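3.2 Resting states of lower-body garments

The categories introduced in Section 3.1 describe a garment by its type and its fabric. Neither is enough to predict how much table it will take up when it is set down without being folded. Two pairs of jeans cut from the same pattern can occupy very different areas, depending on how they were released and on whether the legs landed on the table or over its edge. We therefore coded a resting state for each garment in addition to its type. The coded set contains 300 placements, of which 135 involve denim or a denim-like twill with five-pocket construction. The remainder are knit and woven athletic garments, chinos, and pajama bottoms.

Placements were collected at the Plondside and Erelthorpe sites. Both sites use a plain table with no raised lip, so fabric is free to hang over any side. Garments were placed from a hamper in the order in which they came out and were not smoothed by hand beforehand. Items that arrived inside out were left that way and flagged. Hampers were filled from ordinary household stock, with no attempt to balance colors or sizes.

We distinguish three resting states. A garment is flat if most of its outline can be traced directly and the fabric lies in one or two layers. It is loose if it has been partly spread but is folded over itself in at least one place, so that some of the outline has to be inferred from seams or other landmarks. It is mounded if the outline is of little use and the fabric stands up from the table in deep folds. Overhang is coded separately, as present or absent for each side of the table, and does not change the state. A loose garment with one panel hanging toward the floor remains loose.

The three states are often found side by side. In Figure 2, a cream-colored pair of jeans on the left is loosely spread and folded over itself, and part of it hangs over the front edge of the table. It is coded loose, with front overhang. The medium-blue jeans in the center are mounded, with the waistband bunched toward the back of the pile and one leg running out to the right. The red garment on the right is flat. We record its type only as athletic bottom, length undetermined, as the visible portion does not settle whether it is a pair of shorts or a pair of longer pants.

The same placement shows why landmarks were coded apart from outlines. The cream fabric is close in tone to the white tabletop, and along the far left the two blend together. An outline traced there would depend heavily on the annotator. The contrast stitching is easier to work with. It is darker than the fabric, runs along the seams, and marks out a back pocket and the yoke, which together fix the orientation of the seat even though the outline is incomplete. On the blue pair the seam stitching is also visible, but the folds interrupt it. The faded streaks follow the ridges of the folds and the darker indigo sits in the recesses, so contrast within the garment says more about relief than about construction. On the red garment the useful landmarks are printed or applied: two thin white stripes across the lower portion, with a small white mark near them.

Annotators worked in Prillex, using a fixed landmark list for each garment type. For jeans the list contains the waistband, fly, back pockets, yoke, inseam, outseam, and hems. For athletic bottoms it contains the waistband, side seams, hems, and any stripe or logo wide enough to be resolved. Each landmark was marked visible, partly visible, or hidden. Annotators were told not to infer a hidden landmark from the general shape of the garment, even where its position seemed obvious. A pocket that must lie under a fold is hidden. This rule was stricter than the one in the pilot and it lowered the landmark totals for mounded garments, but it removed most of the disagreements over waistbands.

Disagreements that remained fell mainly on the boundary between loose and mounded. The definition refers to deep folds, and annotators differed on how deep a fold had to be before the outline stopped being useful. We settled this with a working rule: if both hems and the waistband can be located without following a seam through a fold, the garment is loose. Mounded garments that have one leg extended are kept in the mounded category, with the extended leg noted in a comment field. We considered a fourth state for them and decided against it — the group was small, and heavy denim accounted for nearly all of it.

Fabric weight matters here in an unsurprising way. Heavy twill holds a fold once it has been set, and a pair of jeans dropped in a heap tends to stay in a heap. Light knits and woven polyester relax under their own weight and more often end up flat or loose. The effect on occupied area runs in the opposite direction. A mounded pair of jeans takes up less of the table than the same pair spread out, but it leaves more work to be done before a first fold can be made, as the waistband has to be found and both legs freed. Area alone is thus a poor measure of how far along a garment is in the folding sequence, and we do not use it as one.

Contact between neighboring garments was coded using the Aquino scheme with one change. The original scheme has a single value for touching. We split it into edge contact, where two garments meet on the table surface, and overlap, where one lies on top of the other. Overlap is the more consequential of the two for sorting, particularly where a pale garment may pick up dye from a dark one. Where the point of contact was covered by something else, the field was left blank and the pair was dropped from the contact counts in Section 3.3. State and landmark codes for those garments were kept, and they are included in all totals reported for this section.

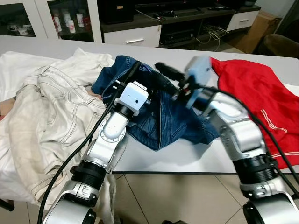
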